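Chessboard with the marble-look surface – keep or sell?

syahrul_p
Posted 18/10/2004
Clearing out my daughter's old games corner before we repaper. First question is the chessboard. I don't have the pieces to hand. Would anyone buy a board alone? 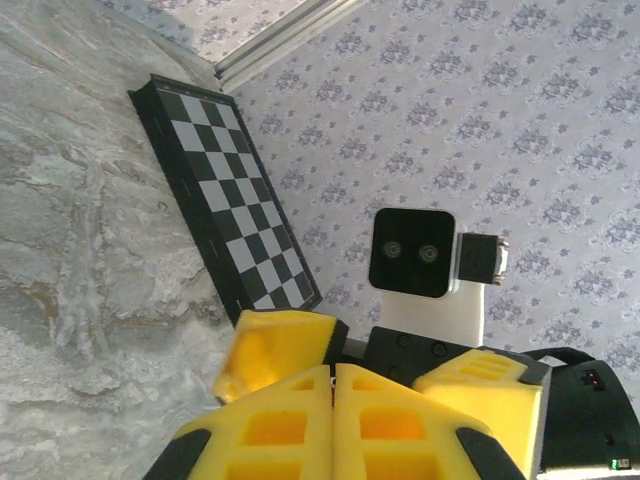 Chessboard, black border, on the marble-look surface

Mawar S.
Boards alone go for next to nothing at the Grarnside swap. I'd keep it – you can buy pieces any time.

tsiregar
Disagree. I sold one there in April for 7 dollars, no pieces. What else is going?

syahrul_p
Pink toy microphone and a pink box with a cartoon pair on top, one in a top hat. The box has a small gold-colored clasp.

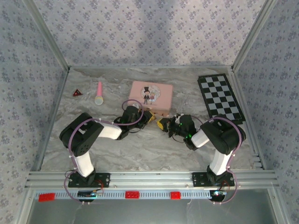
Re: what to do with the box

F. Lau
Keep the box. Use it for the small stuff that ends up loose in drawers.

tsiregar
Or sell the box and microphone together. I'd ask 20 for the pair.

Mawar S.
20 is too much for used toys. And please leave that wallpaper alone, the little flowers are nice.

syahrul_p
Wallpaper is going, sorry. We have 300 set aside for it. There are a few red plastic bricks too, and I'd rather not throw them out. 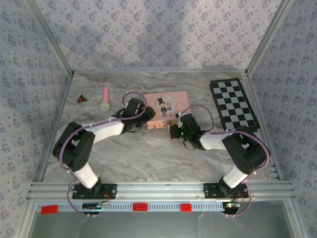 Pink box in the middle, three red bricks along the front

F. Lau
Put the bricks in the box, then. Done.

tsiregar
Still say sell it.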